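Part-time repair & sorting help wanted, Wutby Reuse Shop

Hi all, posting this quick because we need people before August and I keep putting it off.

Wutby takes in household stuff people don't want anymore. Lamps, radios, mixers, chargers, extension cords, toys with the batteries still in them. We test it, fix what we can, sell it cheap up front. What we can't fix gets stripped for parts or goes to the recycler. Been open 6 years, same building on Krajčí the whole time (number 417, blue door, parking in back off the alley).

Two kinds of spots open right now:

BENCH HELP. Paid, part time. Mornings, 9 to 1, three days a week, you pick which with Noelia. You'd be opening things up, replacing cords and plugs and fuses, cleaning contacts, putting it all back together. If you can solder, great. If you can't, Saturnino Arrieta will show you, he taught me and I was hopeless. You do need ok eyesight for small screws (glasses fine) and you need to be able to sit or stand at a bench for a few hours.

SORTING. Also paid, also part time. Afternoons, 2 to 6. Unloading donations, wiping things down, tagging, matching power supplies to whatever they belong to. More lifting than the bench job. Boxes up to 30 pounds, sometimes stairs. The cart helps but the cart does not do stairs.

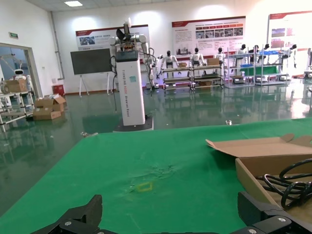 Pay is the same for both and goes up after your first 6 weeks. Paid every other week, direct deposit. I'm not putting the rate here because it's being redone this month and I don't want to post the wrong one, just ask when you write and I'll tell you straight. Employees get half off anything in the shop. No overtime, we close when we close.

What we're looking for:

Shows up. Calls if they can't.
Careful around electricity. Unplugs first, every time.
Will ask before guessing.
Reads English well enough for labels and safety sheets. Spanish or Slovak is a big plus, a lot of our customers speak one or the other.
18 or over. Sorry, insurance.

You don't need a diploma or a resume. No experience is fine for sorting. For the bench we'd like you to have fixed something at some point, anything, a bike or a toaster or your aunt's vacuum. Tell us about it when you write. Retired people, students, people coming back to work after a long time off, all good. We've had all of them.

Training: your first two shifts are paid and you just follow somebody. Iveta Vlček does the electrical safety part, takes most of a morning, and you can't touch anything that plugs into a wall until you've done it with her. No exceptions, I had to sit thru it again last year too. Gloves and safety glasses are here. Bring closed shoes and clothes you don't care about.

Getting here: the number 9 bus stops at the corner. Bike rack by the side door. If you're driving don't park in front of the bakery, they do tow.

The building: front door has one step and a ramp we put out on request. Bench room is all on one floor, bathroom too. Storage is downstairs, no elevator, so if stairs are a problem go for the bench and say so, we'll work around it. It gets warm back there in summer. There are fans.

How to apply: come by any time we're open and ask for Noelia Gallardo, or leave a note at the register with your name, a phone number, which job, and which days you can't do. Phone is better than email, we are bad at email. Please don't send applications thru the donation form, they end up in the wrong place and Oľga has to dig them out.

We'll call everbody back, even if it's a no. Should be within a week. If you don't hear from us come in and bug us.

Start date is flexible but sooner is better, specially for sorting. If you applied last time and we were full please try again!!

Thanks,
Howard Bellamy
Wutby Reuse Shop

PS we're not taking TVs or microwaves right now, still getting calls on that. No room.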